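Stand: 18. Juli 2019. Gilt für Vutent mit aktiviertem Modul Segmentbericht.

## 4 Quartalsabschluss einrichten

Dieser Abschnitt beschreibt die Einrichtung des Quartalsabschlusses für eine Konzernmutter mit mindestens einer meldenden Tochtergesellschaft. In den Beispielwerten ist Gamarham die Mutter, Brunet die Tochter und Munville der Buchungskreis des Verwaltungsstandorts.

**Voraussetzungen**

- Rolle »Konzernabschluss« oder »Konzernabschluss (erweitert)«
- Abgeschlossener Import der Saldenlisten aller Buchungskreise
- Gepflegte Kurstabelle für den Stichtag

**Achtung:** Während der Einrichtung darf kein Abschlusslauf aktiv sein. Ein laufender Prozess wird nicht gestoppt, sondern mit den alten Parametern zu Ende geführt. Das Ergebnis ist dann nicht mehr eindeutig einer Parameterversion zuzuordnen.

### Berichtsperiode anlegen

1. Menü *Abschluss > Perioden* öffnen.
2. *Neu* wählen und als Periodentyp »Quartal« einstellen.
3. Erster Monat des Quartals: April. Der letzte Monat wird automatisch gesetzt.
4. Vorjahresquartal als Vergleichsperiode zuordnen. Das Vorquartal kann als zweite Vergleichsperiode ergänzt werden.
5. Speichern. Die Periode erhält den Status »Angelegt«.

Hinweis: Wird nur eine Vergleichsperiode zugeordnet, bleibt die Spalte »Veränderung ggü. Vorquartal« im Ergebnisbericht leer. Sie lässt sich nachträglich nicht füllen – die Periode muss dazu gelöscht und neu angelegt werden.

### Meldekonten zuordnen

Der Auslieferungskontenplan enthält 47 Meldekonten. Eigene Konten können angefügt, die ausgelieferten jedoch nicht umbenannt werden.

1. Unter *Abschluss > Kontenzuordnung* den Buchungskreis auswählen (hier: Munville).
2. Jedes Sachkonto mit Saldo einem Meldekonto zuordnen.
3. *Prüfen* ausführen. Nicht zugeordnete Konten erscheinen im Protokoll mit dem Kennzeichen »N«.
4. Für Sachanlagen und Verbrauchsmaterial zusätzlich die Bestandsliste mit Kurztext und Standort hinterlegen.

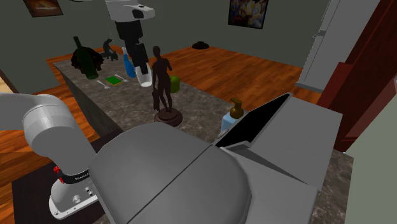 Die Bestandsliste wird zeilenweise gegen das Meldekonto geprüft; Sammelzeilen wie »Diverses Küche« weist die Prüfung ab. Der Kurztext muss den Gegenstand so benennen, dass er vor Ort wiederzufinden ist. Zulässig sind etwa »Sprühflasche, blau« mit dem Meldekonto Verbrauchsmaterial und »Statue, dunkel, bronzefarben« mit dem Meldekonto Betriebs- und Geschäftsausstattung, jeweils mit dem Standortzusatz »Kücheninsel«. Anschaffungswerte gehören nicht in den Kurztext, sie werden aus der Anlagenbuchhaltung übernommen.

### Segmente und Verrechnung

1. Unter *Abschluss > Segmente* die berichtspflichtigen Segmente anlegen. Ein Segment benötigt eine Kennung, eine Bezeichnung und einen Verantwortungsbereich.
2. Brunet als meldende Einheit zuordnen. Liefert die Einheit an zwei Segmente, ist ein Verteilungsschlüssel zu hinterlegen.
3. Konzerninterne Umsätze mit dem Partnerkennzeichen der Gegenseite versehen.
4. *Eliminierung simulieren* ausführen und die Differenzenliste abarbeiten.

**Achtung:** Die Simulation schreibt keine Buchungen. Erst der Lauf mit der Option »Buchen« verändert die Konzernwerte. Eine Stornierung ist nur möglich, solange die Periode nicht freigegeben ist.

Bleiben nach der Simulation Differenzen stehen, zuerst die Währungsumrechnung prüfen. Umsätze werden mit dem Durchschnittskurs umgerechnet, Bilanzposten mit dem Stichtagskurs.
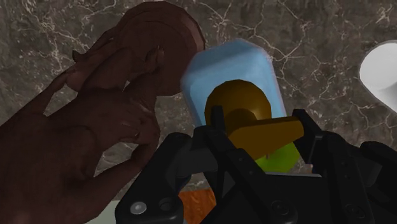

Eine Anwenderrückmeldung zu diesem Schritt lautete, die Differenzenliste sei bei Brunet auch mit korrekten Kursen nicht leer geworden, man habe erst nach dem erneuten Setzen des Partnerkennzeichens weiterarbeiten können. Das Verhalten tritt auf, wenn das Kennzeichen vor dem Import der Saldenliste vergeben wurde. In diesem Fall Schritt 3 wiederholen und die Simulation neu starten.

### Freigabe

1. Status aller meldenden Einheiten auf »Gemeldet« prüfen.
2. Ergebnisbericht als Entwurf erzeugen und mit der Summensaldenliste abstimmen.
3. *Freigeben* wählen. Ab diesem Zeitpunkt sind die Parameter der Periode gesperrt.

Freigaben, die bis 11 Uhr erfolgen, gehen in den Tageslauf ein. Spätere Freigaben werden am folgenden Arbeitstag verarbeitet. Das Protokoll liegt anschließend unter *Abschluss > Protokolle* und kann als Textdatei exportiert werden.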